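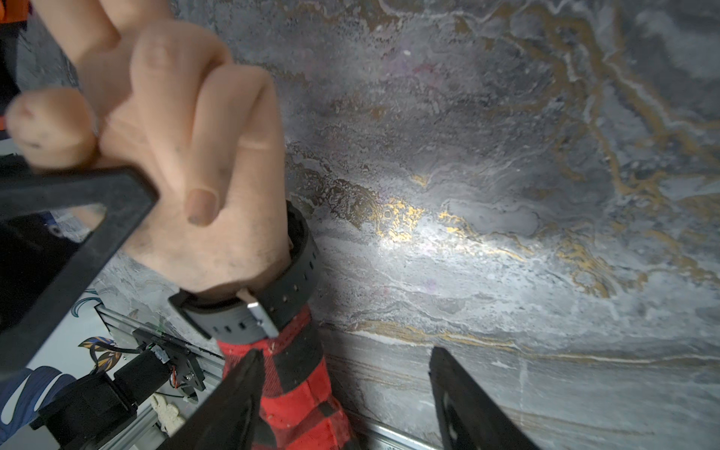
According to one reader, the dark marks left on a stone countertop after an afternoon of small repairs came from the hands and not from the parts, and no amount of wiping the parts beforehand made any difference. The Lindqvist care desk receives similar remarks regularly, and this guide has been revised accordingly.

Guides > Kitchen and Utility > Stone Surfaces > Small Repairs on a Countertop

Small Repairs on a Marble Countertop: Keeping the Stone and the Hands Clean
Lindqvist Home Care. Revised January 29, 2023

A kitchen countertop is a convenient height for fitting clips, frames and other small plastic parts. Marble, however, is porous and marks easily. The steps below apply to natural marble. Owners of marble-patterned laminate or engineered stone may follow the same order of work but should consult the manufacturer on cleaning products.

Before starting

Clear the section of countertop to be used and wipe it with a soft cloth, warm water and a drop of mild dish soap. Dry it fully. Check that the stone has been sealed within the period stated by the installer. If a drop of clean water left for 8 minutes darkens the surface, postpone the work until the stone has been resealed.

Lay down a cotton towel folded once. Newspaper should be avoided, as the ink can transfer to pale stone when damp.

Remove rings and bracelets. A watch may stay on if the buckle does not touch the stone, although it is better placed on a shelf. Turn long sleeves back twice. Flannel in particular picks up oil and carries it to the next surface.

During the work

1. Wipe each part with a dry cloth and set it on the towel.
2. Hold frame pieces by the outer edges. Angular plastic parts have corners that can scratch polished stone if they slip.
3. Support the part in the air or on the towel when pressing a joint together. Do not lean it against the bare countertop.
4. Keep lubricants in a shallow tray with a raised rim. The Takik tray supplied with our kits is suitable – any baking tray will serve as well.
5. Wipe the fingertips on a separate cloth whenever the work pauses, including the edges of the nails.

Cleaning the hands

Do not rinse oily hands over a marble sink or drainboard. Work a teaspoon of cooking oil into dry hands first, paying attention to the creases of the palm and the skin around each nail.

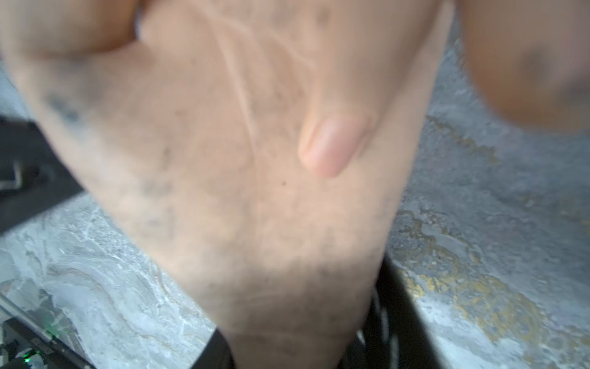
Wipe the oil off with a paper towel, then wash with ordinary soap and lukewarm water. A soft nail brush may be used under the free edge of the nail. Abrasive pastes are seldom needed for household work, and any that are used must be kept off the stone.

If the stone is marked

Blot the mark – do not rub. For an oil mark, mix baking soda and water to a thick paste, spread it over the area, and cover it with plastic wrap for around 96 hours. Lift the paste with a wooden or plastic spatula and rinse. The treatment may be repeated 2 times. Vinegar, lemon juice and bathroom descalers must never be used on marble.

Marks that remain after the second repeat should be referred to a stone restorer. Customers in the Prirnstead area may quote leaflet 436 when contacting the care desk.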